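Replaying the grasp: how Plesano rewrote its planner around contact

Patricio Benítez spent most of the spring deleting code. He maintains the motion planning stack at Plesano, where the manipulation group works on grasping household containers with multi-finger hands, and the version of the planner he inherited had grown to 65 tunable parameters. Most of them concerned what should happen in the last few centimetres before contact.

"Every time a grasp failed, someone added a parameter," he says. "There was a margin for cups, a margin for cups near a wall, a margin for cups near a wall when the approach was from the left. You could trace the arguments in the commit history."

The replacement is called Jitaru. It splits a grasp into two phases, free motion and contact motion, and gives each its own solver. Free motion is handled by a conventional sampling planner, which sees the hand and the obstacles as inflated meshes and treats any overlap as a collision. Contact motion is an optimisation over the finger joints and the wrist pose, in which touching the target is allowed and touching anything else carries a cost.

The handover between the two proved harder than either solver. In the old system the planner brought the hand to a fixed standoff pose and then closed the fingers on a timed profile. Jitaru picks the standoff pose by running the contact phase backwards from several candidate grasps and discarding those whose opening motion cannot be completed.

"If you can't open the hand from the grasp without hitting something, you could not have closed it there either," says Maximiliano Alarcón, who wrote the contact solver. "It is a cheap test. It takes out most of the bad candidates before the expensive part starts."

Alarcón came to the project from the perception side, and he is blunt about the limits of the state estimate the planner receives. The tracker, Illent, fits a known shape to the depth image and returns a pose with a covariance. With a plain upright object the fit is stable. Once fingers cover part of the surface, the covariance grows, and with translucent materials it grows in a direction that depends on the lighting.

"The old code took the mean and ignored the rest," he says. "We sample six poses from the distribution and ask for finger motions that work for all of them. If there is no such motion, the planner reports that and stops. People found this irritating for the first month."

Benítez confirms that he was one of the people. His objection was to latency: a contact plan took 2 seconds on the first build, long enough for the tracker to have issued a new estimate. The two of them settled on warm starting, where each solve begins from the previous finger trajectory shifted forward in time. The planner now revises the contact phase while it is being executed, and the free phase is left alone unless an obstacle moves.

Testing is done in simulation first, through an in-house tool named Erketti that records the full simulator state at every step. A run can be reopened at any tick, the planner version swapped, and the remainder computed again. Benítez regards this as the more useful half of the work.

"A video of a failure tells you that it failed. With the state I can ask what the solver believed at that tick and whether it was wrong or merely unlucky."

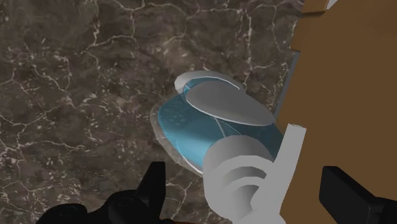

Page last changed: Thursday, June 10, 2021

Tipped containers close to a large block are a standing part of the regression set. The block limits where the hand can go, and a lid gives the fit a flat face that can be confused with the base. Erketti renders each case with a textured ground surface, veined marble among them, so that Illent is not tuned against a uniform background by accident. Alarcón says the textures are chosen by seed and stored with the run.

Contact itself remains approximate. The simulator models each finger segment as a rigid shape with a soft penalty at the surface, and friction is a single coefficient per pair of materials. Alarcón does not expect this to predict slip. He uses it to check geometry: which segment touches first, and whether the object is pushed out of the hand before the other fingers arrive.

"I would not quote a success rate from it," he says. "I would quote a list of cases that changed between two commits."

That list is now generated on every merge. A case that changes outcome blocks the merge until someone has opened the replay and recorded a cause. Benítez wants the cause field restricted to a fixed vocabulary — tracker, free planner, contact solver, simulator — and Alarcón would prefer to keep it as free text, on the grounds that the fourth option would otherwise be used for everything.

Of the original parameters, Jitaru keeps those that describe the hardware, such as joint limits and fingertip radii. The margins have gone, with the exception of one for the wrist camera cable, which neither solver models. Benítez has an open ticket for it, dated March.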